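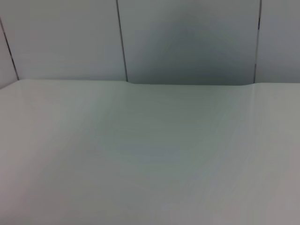 Bench cell: what changed over the winter service

The small arm cell at Hondstead went back into use on 22 Jan 2022 after its winter service. Tamara Pasichnyk and Ngọc Bạch did most of the work, and Babita Ahuja handled the controller backup. These notes are for anyone who books time on the cell, and for whoever does the next service.

Mounting and bolts

The arm base is held by four bolts through the table into the steel frame. Two of them had lost torque since May. All four were taken out, cleaned and put back with new washers. The torque value is written on the card inside the cabinet door. Please don't tighten them by feel. If the base moves at all, the calibration goes with it and the whole second half of this note has to be done again.

The gearbox covers on joints two and three were opened and checked for leaks. Joint two was clean. Joint three had a light film of grease on the inside of the cover, which Ngọc wiped off and marked with the date. We will look again in May. If there is new grease by then, the seal gets replaced.

Cables

The wrist camera cable was the reason for most of the dropped pictures last fall. It ran down the outside of the forearm and was clipped too tightly at the elbow, so every time the arm folded back the connector took the strain. The new cable is longer and leaves a loop at the elbow about as wide as a hand. It came from Bošković along with two spares, which are in the second drawer.

When you start a session, send the arm to its folded position and then to full reach at slow speed, and watch the loop both ways. It should hang free and never touch the table. If it catches, stop and tell Tamara. Don't add a cable tie.

Table and wall panels

The tabletop and the wall behind it are both pale gray and are meant to stay bare between jobs. The background routine takes its reference view from the wrist camera with nothing on the table, so a forgotten screw or a strip of tape becomes part of the background and then can't be detected later. Clear the table before you run it.

Wipe the surface with a damp cloth and then a dry one. No spray cleaner, no polish. Polish leaves a shine that moves when the camera moves, and the detection step reads it as an edge. The joints between the wall panels show up as dark lines from the wrist, and the routine uses them as a rough check on the camera angle. Leave the panels where they are. If one has to come off for access to the cabinet, the reference view needs to be taken again afterward.

Shadows on the wall are fine as long as they are the same ones each time. Use the ceiling lights only and keep the desk lamp off.

Camera and calibration

The camera was refitted with its bracket turned slightly from the old position, so any saved hand-eye calibration from before the service is no good. Babita has moved the old files to a folder named "retired" and they will not load from the menu.

The new calibration used 200 poses. The first run was thrown out when Ljubica Nikolaidis found that the calibration board had slipped in its clamp partway through. The second run went through without trouble and is the one now loaded. Exposure is fixed at 670 on the camera page, with automatic exposure and automatic white balance both turned off. Leave them off. If your parts look too dark, ask for a second profile and leave the main one as it is.

Gripper

New finger pads are on. The old ones had done more than 773 hours and had hardened at the tips. The pads are the soft type from Zeltus, and they need a lower closing force than the last set. The default has been changed to suit. Programs that set their own force will still use the old number, so check yours before the first pick.

Still open

The door switch sometimes takes two tries to register. A replacement is on order through the Brirville office. Until it arrives, close the door firmly and wait for the green light on the cabinet.

The log sheet on the cabinet is new too and has a column for the cable check. Entry 276 was the last on the old sheet, and Glykeria Lazaridis has the full set if you need to look something up. Bookings go through her as before.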